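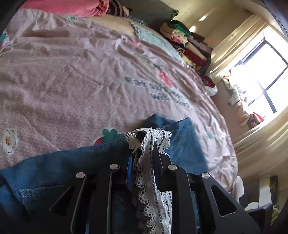
Renu Awasthi once told a roomful of trainees at Sekusstead that she could learn more about a household from its bed at midday than from its kitchen at supper time. A bed that has clothes on it at noon, she said, is doing the job of a table, and the question to ask is which table is missing.

# Chapter 2: Bedding, Folding and the Work of the Bedroom

Most books on housekeeping treat the bed as something to be made once in the morning and then left alone. In practice it is the largest flat surface in many homes, and it is used for sorting, mending, folding and packing. This chapter deals with the bed as a place of work. The care of mattresses is left to Chapter 3.

Look again at the photograph that opens the chapter. The duvet is spread over the bed but rumpled, and a tall stack of folded clothes stands against the wall at the head. Beside the stack, some red and pink clothing has spilled on to the edge of the mattress. A light blue knitted blanket lies partly over the duvet. Folded and unfolded things share the same surface, as they do in most bedrooms at some point in the week.

## Stacks and how they fail

A stack of clothes holds up well while every piece in it is folded to the same width. Trouble starts when small items are laid on large ones and large ones again on top. The pile leans, and the next person to pull out a jumper from the middle brings down the rest. A wall behind the stack helps on one side only.

Sandra Wainwright kept a laundry diary for the Huva housing survey and entered 652 folded items before she stopped. Her notes show that she refolded shirts far more often than towels. She put this down to looking through the pile for one shirt and disturbing the others. We return to her diary in the section on drawers.

## Duvets

A duvet cover creases for several reasons. The filling may be smaller than the cover, the corners may have come away inside, or the cover may have been put on straight from the basket without being shaken out. Printed covers show the last fault plainly, as any lettering on them disappears into the folds.

To settle a duvet, take hold of the two corners at the foot and shake it twice towards the head. Then smooth it by hand from the middle outwards. Knitted blankets should be lifted off first and put back flat, as loose stitches catch easily on buttons and zips.

## Terms used in this chapter

**Top layer:** anything lying over the duvet, such as a blanket or throw.

**Standing pile:** folded clothes that have stayed on the bed overnight or been moved to a chair and back.

**Spill:** clothing that has left a pile without being used.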